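Ekora (sorting project)

Ekora is an amateur robotics project based at the Sowerby shared workshop in Brestent. Its aim is to have a humanoid robot put small household objects into the right container. The software, called Dronedo, was written by members of the workshop and is run on a desktop computer. The project grew out of an earlier attempt to sort screws by length, which was dropped after 14 weeks.

Task

The standard task uses two woven baskets on a white table. Each category is written by hand on a sheet of paper, and the sheet is laid in front of its basket. The pairing used most often is "fruits" and "office supplies". Toy fruit is used in place of real fruit. Dronedo reads the labels at the start of a run, so a category can be changed by writing a new sheet.
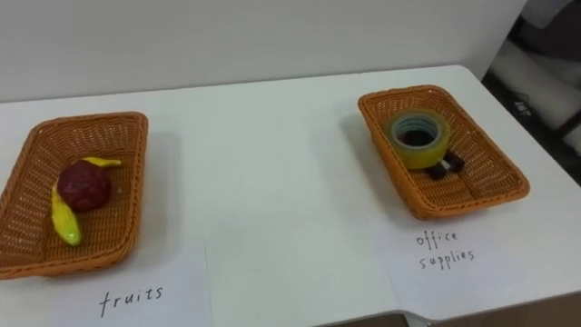

A run consists of 6 objects and is stopped after 40 minutes whether or not all of them have been placed. An object counts as placed if it is in the correct basket when the hand has moved away. Objects dropped on the floor are not put back. Adhesive tape gave trouble in early runs, as the software often took the roll for a cup and left it where it was. Adding views of the roll on its side to the training set cured most of this.

Hardware

The robot stands on two legs and has five-fingered hands. Only the right arm is used for sorting. The arm is extended over the table with the palm open, and the fingers close when the wrist has come to rest. Early versions closed the fingers while the arm was still moving, and round objects were pushed away. The walking functions are switched off during a run, and the knees are kept slightly bent for balance.

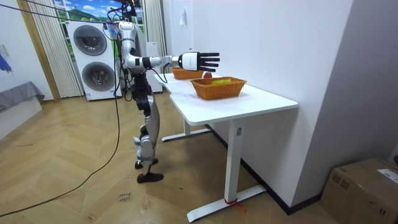
Elfriede Strobel has argued that the baskets make the task harder than it need be, and that a flat tray with a painted border would give a fairer test of the label reading. Her proposal was tried in April for 3 runs. Scores rose slightly, but the baskets were kept so that later results could be compared with the older ones.

See also: Dronedo; Sowerby workshop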